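Reading time: 2 min

4. Recording cloth trials

This section covers the two-handed cloth task in the Marlow comparison study. The study tests whether policies trained on marker-tracked hand motion hold up as well as those trained on gripper-view video.

4.1 Spread phase

1. Put on both gloves. Check that each marker cube is seated firmly.
2. Route the glove cables across the table to the readout unit.
3. Grip the cloth from opposite sides. 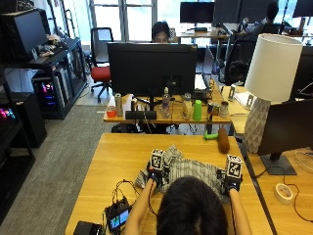
Figure 6. Start grip, fixed camera. Marker cubes at the left and right edges of the cloth.

CAUTION: Do not pull on the glove cables. A shifted cube invalidates the hand calibration.

4.2 Lift phase

4. Raise the cloth with both hands and keep the cube faces toward the fixed camera.

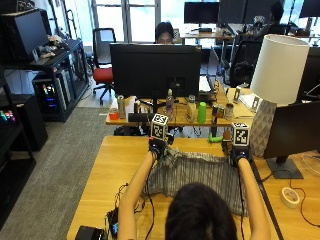
5. Hold for 10 frames, then lower. Trials with a longer marker dropout are rejected by the Clomis script – do not repair them by hand.

NOTE: The full set is 200 trials. In the June pilot, 43 were rejected, most of them during the lift.

4.3 Gripper view

6. Check the wide-angle view. Cloth and tabletop must both be visible.

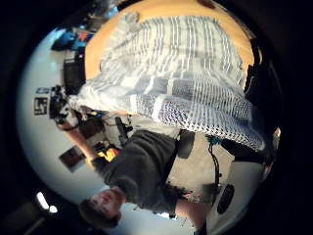 Photo: Kadri Bite / Punumeck

7. Save the gripper stream under the same trial number as the fixed view.

Questions on this section: Indrek Paju, Punumeck
© Punumeck | Back to top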